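Equipment Review: The Hernodel Two-Tier Desktop Mesh Shelf
Prepared for the Clernmont Lending Library by the Furnishings and Supplies Office

Scope of the review

The Library was asked by two of its branches to recommend a small desktop shelf for use at returns counters and in staff workrooms. The Hernodel two-tier model was placed on trial from March, at the request of Nusrat Selvanayagam, head of the Weerasinghe Road branch. This review covers assembly, daily use, cleaning and cost. It does not cover the wall-mounted version, which the branches have no means of fixing.

Delivery and assembly

The shelf arrives flat in one carton. Assembly calls for a single hex key, which is supplied, and took one member of staff 11 minutes. The printed instructions are clear up to the fourth step, where the drawing shows the side panel reversed. Mitali Mridha, who put together the first unit, had to undo two screws and begin that step again. Hernodel has been informed of the error and has replied that a corrected sheet is in preparation.

The feet were uneven on one of the units received. A felt pad under the rear corner cured the fault. A replacement was offered, and the office did not consider it worth the return postage.

Daily use

At the returns counter the shelf held reserved items awaiting collection, with slips facing outward. Paperbacks stood well. Large picture books leaned, and tall atlases did not fit the lower level at all. Staff at Weerasinghe Road soon moved the atlases back to the trolley and kept the shelf for small reserves, audio discs and reading glasses left behind by visitors.

The open front was generally liked. Staff could reach in without shifting other items, and a shallow basket could be drawn out and put back with one hand when the counter was busy. Thin pamphlets were less satisfactory, as they slid flat and were overlooked. Rokeya Khondokar, who manages the evening desk, now keeps pamphlets in an upright file beside the unit.

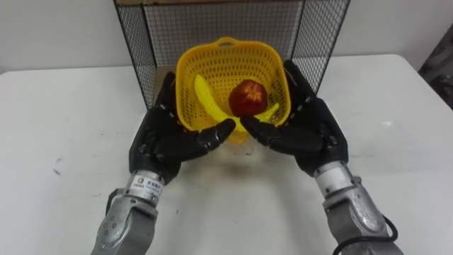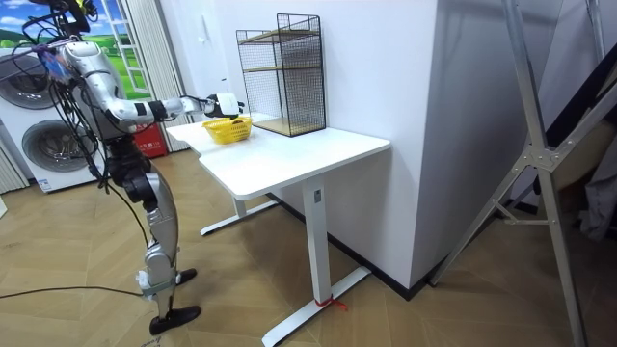
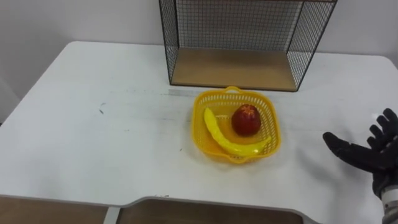
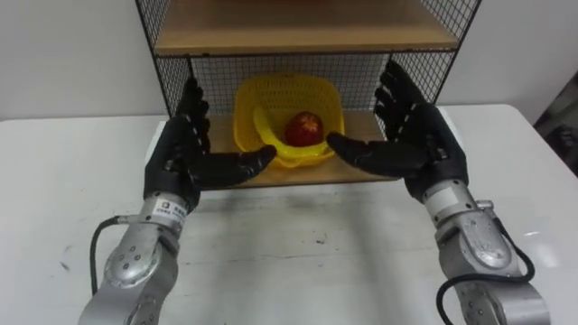 Can the shelf be used for returned books as well as for reserves?
It can at a quiet branch, provided that returns are cleared at least once every hour. At the larger branches a trolley remains the better choice, and the shelf should be kept for reserves only.

Cleaning and wear

Dust gathers where the wires cross and is not removed by a cloth alone. A soft brush, used once a week, was sufficient. The boards should be wiped with a slightly damp cloth and dried at once. One board at the second trial branch developed a pale ring under a plant pot, and branches are asked to keep plants off the shelf.

The finish on the metal has held up well. A small chip appeared on one upright after the unit was carried between rooms with books still on it.

Comparison with the Luduro model

The office also examined the Luduro desktop rack, which several branches already own. The Luduro is heavier and does not move when books are pushed in firmly. It has solid sides, however, and reserve slips cannot be read from the end of the counter. Dilruba Bhattacharjee preferred the Luduro for the workroom, where weight matters more than sight lines, and the office agrees with her view.

Cost and recommendation

The trial units were bought at the trade price. Supplying every branch that has asked for one would cost 2858 dollars, delivery included, against a furnishings balance that also has to cover the new reading lamps. The office therefore recommends purchase for returns counters only, at a total of 348 dollars in the present year. Requests should be sent to Mitali Dissanayake, with the counter depth stated in inches.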